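From: Youssra Farouk
To: Hovinby supporters list
Subject: Re: [hovinby-fans] Away at Farnska, coach and tickets

Hello all,

Stuart Bunting wrote on Monday:
> Are we still running one coach or two? I heard from Hazel
> that 54 people have asked for a seat. Also I think we should
> say something to the club about the goalkeeper situation.
> Two games without a clean sheet and he is still picked.

Thank you Stuart, I will answer the coach question first. It is one coach with 54 seats and all of them are now taken. Chaminda has a waiting list, so please write to him if you can not come any more. We leave at 9.30 from the car park behind the ground and we can not wait for late people as we did in August.

The tickets for our end cost the same as last season. Farnska gave us block 37, which has a roof but a rather bad view of the near corner. Their attendance for the last home match was 2,369, so I do not expect long queues at the gate.

About the goalkeeper I do not agree with you. The second goal against Elivico came from a free kick that should never be given, and the wall was standing in the wrong place. Pilkington had the same problem with us in the spring and their keeper was not blamed. I would like that we give him until the cup match before anybody writes to the club.
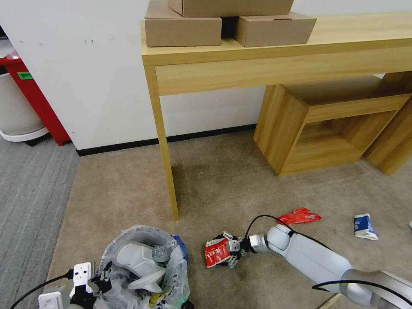
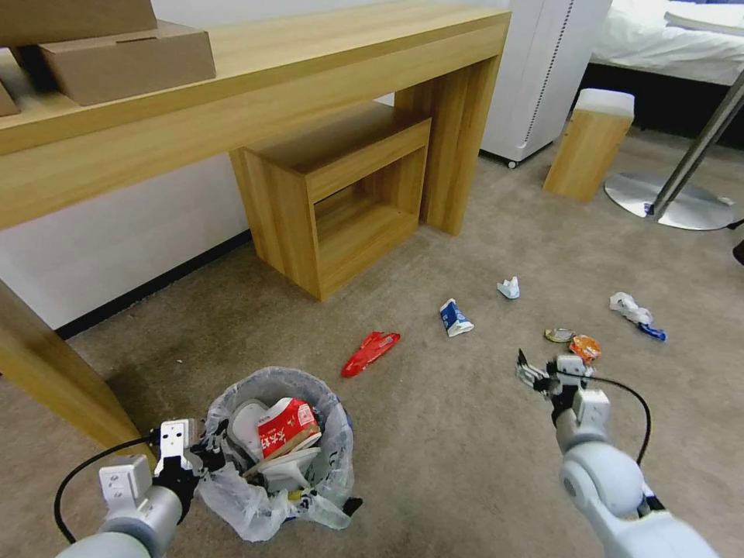 One more thing, the scarves. Denise Cheetham has received the new ones and will bring them on the coach. If you ordered two, please tell her before Friday, as her list shows only names. She prefers to be paid in cash.

Those who travel by car should know that the road along the river is closed at Farnska, and you must come in from the north side. Hazel has a map and can send it.

Best regards,
Youssra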